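About Us

Clistetti Dispatch started with a stack of council agendas and a shared spreadsheet, and it has grown into the place where a lot of people in Nirville go when they want to know who said what about the town budget, and what the paperwork says. We cover politics: town, county and state, with a big soft spot for the meetings that run past ten at night in rooms with bad microphones. We love this stuff! If you have ever stayed up to watch a zoning vote, you are going to feel at home.

What we cover

Most of our stories come out of public bodies. The Nirville town council, the school board, the water district, the county board over in Endel, and the statehouse when something there is going to land on our doorstep. We also follow party business, meaning local conventions, endorsement fights, candidate filings, people changing parties, and the long statements that get posted online late in the evening and then quietly edited. We keep copies of those, by the way. When a statement changes, we add a note to our story with both versions and the time we saw each one.

Money in politics takes up a good part of our week. Campaign finance reports are public, but they're scattered over several offices and some of them are still scanned in sideways. We type them into a searchable table we call Ko, named after the move in the board game where you can't just take the same stone straight back (two of us play, badly). You can look up a donor, a committee or a street name in Ko and see every local contribution we've entered. There are more than 300 filings in it now, and we add new ones as the clerk's office releases them.

How we work

We're a newsroom of 6, split between an office in Nirville and a desk we rent in Endel so that somebody can walk to the county building. Every story gets read by a second person before it goes up. If a politician is accused of something, we call, we write, and we wait a fair amount of time for a reply, and the reply goes high in the story, where people will see it. We'd much rather publish an hour later with both sides in it.

We try hard to separate claims from records. When an official says a gift was a loan, or that a friend paid for the trip out of kindness, we tell you that's what they said, and then we go looking for the form that should exist. Sometimes it does, and that makes for a very short story, which is fine with us. We have run pieces with the headline "It was on the form" and they get read more than you might think.

Quotes are kept as people said them. We trim for length but we don't tidy grammar to make anyone sound smarter or sillier. If an interview was done in another language, we say so and name the language.
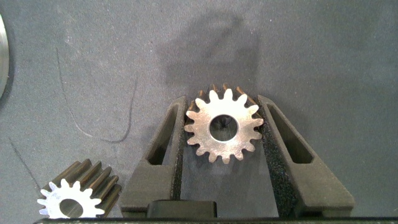 Does the Dispatch endorse candidates?

We don't endorse anyone for any office, and we don't take a side on ballot measures. What we do put out before each election is a voter guide, with the same questions sent to every candidate and their answers printed in full, up to the word limit. A candidate who doesn't answer is still listed, with the date we asked.

Our voter guide is probably the thing we get the most mail about, and it's a joy to put together. Each November edition starts life back in the spring, when we ask readers to send in questions. We get wonderful ones: about sidewalks, about police overtime, about why the Endel bus stops running so early. We sort through the whole pile, pick the ones that come up again and again, and send them out. Candidates have 2 weeks to reply. The printed guide is free at the Nirville library and at both town halls, and the online one stays up for good so you can go back and compare what people promised with how they voted.

Opinion and letters

Letters are open to anybody who lives or works in the area we cover. We ask for a full name and a town, and we ask you to keep it to one page. Please do argue with us, and with each other! We won't print a letter that accuses a private person of a crime, and we don't run form letters from campaigns, whichever campaign it is. Guest columns from office holders are labeled with the office they hold and any seat they are running for at the time. Reporters don't write opinion pieces.

Who pays for this

Readers pay for most of it, through memberships that start at a few dollars a month. The rest comes from local ads and a yearly fundraising supper (chili, always chili). We don't take money from candidates, parties, officeholders or political committees, and that includes ads in the voter guide. Anyone who gives us more than $60 in a year is listed by name on our supporters page. Supporters don't see stories early and don't get a say in them.

Mistakes

We make them. Corrections go at the top of the story, with a line saying what was wrong before, and they stay there. If you spot something, write to the corrections desk through the contact form and include the headline and the sentence you mean. We read every one, usually the same day.

Come and say hello

The Nirville office is upstairs from the hardware store on the square, and the door is open on weekday afternoons. Bring us agendas, flyers, mailers that made you scratch your head, old campaign buttons. We have a wall for the buttons, and it still has room at the bottom.

Page last updated 2020-09-10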